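Changes to the waste and recycling contract from the new year
Residents' Bulletin, 2024-12-13

The district's contract for household waste and recycling passes to Haslinger on the first working day of January. The present contractor, Likley, will carry out all scheduled rounds up to and including the last collection in December, and any complaint concerning a collection made before the changeover should still be sent to Likley through the usual form.

The change affects 3,406 households in Torkov and the outlying lanes. Properties on the Mokura estate have been served under a separate agreement and will join the main rounds for the first time. Residents of the estate have been written to individually and should keep that letter, as it gives the collection point for each block.

Collection days

For most streets the collection day stays as it is. Where it does change, a card has been delivered with the new day printed on it. Households that have received no card should assume that their present day continues. Bins are to be at the kerb by 7 in the morning. Under the old arrangement a number of streets had become used to a later round, and residents of those streets are asked to take particular note of the time.

General waste and recycling will be taken in alternate weeks. Food waste will be taken every week from all properties, including flats, which were previously left out of the service. Garden waste remains a paid service and will be suspended over the winter as in previous years. Subscriptions already paid will be carried over to the new contractor and no action is needed.

Food waste caddies

Each household will receive a kitchen caddy and a larger outdoor container with a locking handle. Delivery has begun in the northern streets and will be finished before the first collection. The caddy may be lined with newspaper or with compostable liners. Ordinary plastic bags must not be used, even if they are marked as degradable, because the plant that receives the material cannot separate them.

All cooked and uncooked food may go into the caddy: meat and fish with their bones, dairy products, bread, rice, eggshells, tea bags and coffee grounds, and the peelings of fruit and vegetables. Small fruit stickers should be removed where possible. Liquids, cooking oil and packaging of any kind are not accepted. Oil may be brought in a sealed bottle to the household recycling site, where a drum is provided beside the entrance.

Containers that are lost or damaged will be replaced once free of charge. Requests should be made to the waste office and not to the crews, who do not carry spares.

Larger items

The bulky items service will continue, with bookings made through the waste office. Up to 4 items may be booked in one visit. Fridges and freezers must be emptied beforehand. Upholstered furniture is now collected separately from other items and should be kept dry until it is taken, so covered storage is advised where the booking is some days ahead.

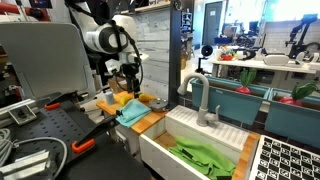

Bookings made with Likley for a date in January will be honoured by Haslinger on the same terms. Residents who have paid and have had no confirmation by the end of December should contact the waste office with their booking reference.

Assisted collections

Residents who are unable to move their bins to the kerb, and who have no one in the household able to do so, may apply for an assisted collection. Those already on the list will remain on it. The list has been passed to the new contractor with addresses and access notes only. Anyone whose access has changed, for example through a new gate or a coded lock, is asked to inform the office before the changeover.

Missed collections

A missed collection should be reported within two working days. The bin should be left at the kerb in the meantime. If the crew has recorded a bin as contaminated or not presented, it will not be collected until the next scheduled round, and a tag will be left on the handle giving the reason.

Grants for shared composting

A grant of up to 600 euros is available to residents' associations wishing to set up shared composting on communal land. Applications must include the written consent of the landowner and a simple plan showing the position of the bins. Forms may be collected from the waste office or requested by post. The office will be closed on public holidays and will otherwise keep its normal hours throughout December.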